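Ticket 1873: Splashback film lifting in the corner, worktop covering coming up along one side
Site: Sosa kitchenette, ground floor
Product: Brusomeo wall film (terrazzo), Clostance worktop covering (grey marble look)
Status: open, waiting on supplier
Priority: low

Original report
Tenant says the worktop covering has come up along the right-hand wall and crumbs get underneath. Wants it redone before the room is handed back. Wall film was put up in June, worktop covering the same week.

Log entry 1
Supplier's first reply blames cleaning. They say a wet cloth left on the join will do it. Possibly, but the tenant says the corner is used for standing bottles and tubes in and hardly gets wiped at all, which doesn't sound like a flood to me. Asked what they would accept as proof either way. They sent the care leaflet.

Log entry 2
Tried the fix from the leaflet: hairdryer on low, press down with a dry cloth, weight on top overnight. Used a 2000 ml bottle of water as the weight. Flat in the morning, up again by the afternoon. The leaflet calls this "settling". I call it not stuck.

Log entry 3
Supplier now suggests the covering was cut too long and is pushing against the wall. This is the first thing they've said that I half believe. The fitting sheet asks for a gap at the wall and doesn't say how wide. Rang to ask, was on hold for 23 minutes, then told to look at the fitting sheet.

Log entry 4
Supplier asked whether the wall film was at fault as well, as the pattern "may disguise bubbles". Fair point for once. With all those mustard and black chips it would hide a fair bit. Ran a hand over both walls and couldn't feel any, so I'm leaving the walls out of it unless somebody finds one. Title of this ticket was copied from the tenant's email and I haven't changed it.

Log entry 5
Maltar, who sold us both products, offered a tube of their edge adhesive at our cost. Not ordering it until someone explains why a self-adhesive covering needs glue. 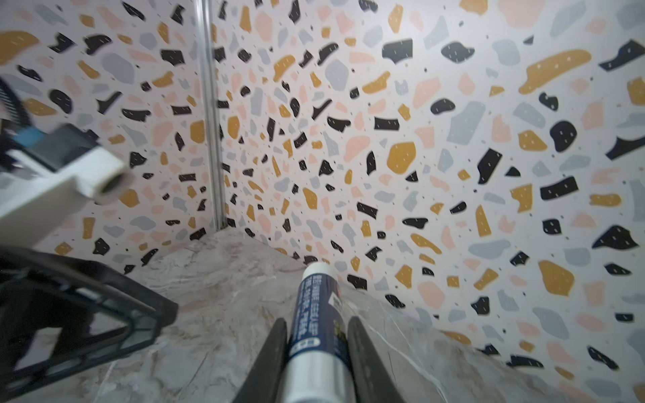
Page last changed: Fri 5 September, 17 revisions

The edge in question is the one against the right wall, where the marble-look covering looks slightly lifted. 

Next steps
1. Supplier to give the gap in millimetres, in writing.
2. If the covering is too long, trim along the right wall only and press down again without heat.
3. Check after a week with nothing standing on it.
4. If it lifts again, ask Maltar for a refund on the covering. The wall film stays.

I don't expect step 1 to be quick. Leave the ticket open, and don't let the system close it as "no reply from customer" like it did last time.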